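How do I oil a wooden table without it going sticky?

Roald Sæther
I gave my table two coats of Trollitz oil and it's still tacky. Do I sand it all off?

Hollis Boateng
No! Mine did that — too much oil left sitting on top. Rub it hard with an old rag and a drop of white spirit, then leave it five days. Lay the rag flat outside to dry, they can catch fire.

Stultach
just use wax mate

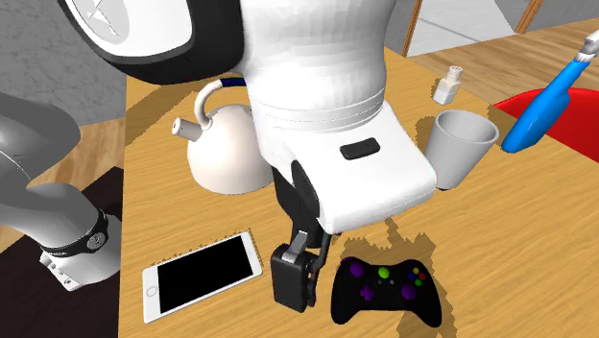
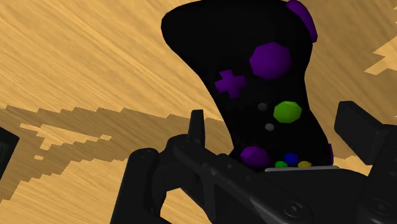
Page 2 of 82

Roald Sæther
Cheers both, rag it is.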